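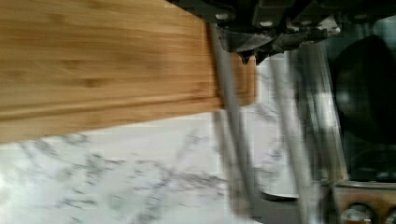
# Open day at Levirik: a kitchen bench, two arms and a chopping board

I've been meaning to get to one of these for ages, and this Wednesday I finally did. Levirik opened up their workshop in Treltley for an afternoon and let the rest of us wander through with our coffees and our questions. I booked a spot the minute the email came round (there were only 26 places in my group, and I'm told the waiting list was a good bit longer than that).

I went in expecting big orange machines behind a fence, chucking car doors about. What I got was a kitchen! The kitchen station is called Prillamska, which I first took for somebody's surname and then for a brand of cheese. The job they were showing when I walked up was moving a bamboo cutting board, and I ended up standing there for a good half-hour of a two-hour visit, so please don't come here for a fair and balanced look at the rest of the building.

The top photo is from the camera that rides along near the gripper, and I love it. You get the grain of the bamboo right up in your face, the marble underneath with all those grey veins, and the fingers so blurred that you can see the bench through them. We were able to pick out views from the day to take home, and I went straight for the ones with some movement in them.

The next one is from the same close-up camera. It's mostly blur again, but look at the rounded corner of the board, that lovely warm orange-brown colour, and the pointy bits of the jaw hanging down right beside it. My neighbour in the queue thought it looked like a bird about to have a go at a piece of toast, and now I can't unsee it.

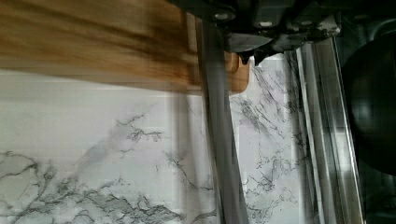 **Treltley, November**

I scribbled most of these notes on the tram home, so excuse the order.

The question everyone asked was why a cutting board. I'd have picked something harder, a whisk maybe, or a wet glass. But a board is flat and wide and it lies right down on the bench, so there isn't much for a gripper to get hold of. Try lifting one at home with a pair of salad tongs and you'll see what I mean. I did, as soon as I got in, and I dropped it on my foot.

The second question was how much practice goes into it. The number on the sheet by the door was 3223 recorded goes across all the kitchen jobs, 414 of them with boards. One of the kids wanted to know if the robot got bored. The staff member took that very seriously and said no, but the people do.

I also got a decent explanation of the close-up view. Looking along the fingers like that, you lose track of what else is on the bench, and a big dark round thing at the side could be nearly anything until you step back. So they look at it from further out as well, and that's my last photo. It was the one my family liked best, because you can finally tell what's going on! There's the white arm coming down over the board, the second arm behind it in the corner, and a bench with more on it than mine has on a Sunday. I'm a bit in love with the blue tiles. And I want that yellow mug.

I'd guess some 4 out of 5 of us took a brochure on the way out. Mine has already been used for a shopping list.

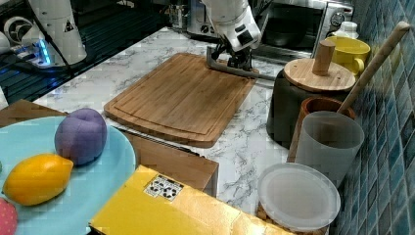 ## If you want to go

- Book early. The afternoon groups seem to go first, and mine was full by lunchtime on the day the email went out.
- The Kingi bus stops a short walk from the door. Parking is hopeless, so don't even try the side streets.
- Kids are welcome, but they'll want you to hold them up to see over the rail. My arms were sore the next day.
- Ask to see the close-up and the wide view side by side. It made much more sense to me once I'd looked from one to the other a few times.
- There's tea and coffee, and the biscuits were the good kind. Bring your own cup if you can, as they ran short of clean ones in the second hour.

I've put my name down for the next one already. If anybody from my group has a better photo of the plum and lemon on that blue plate, send it through and I'll add it to the page.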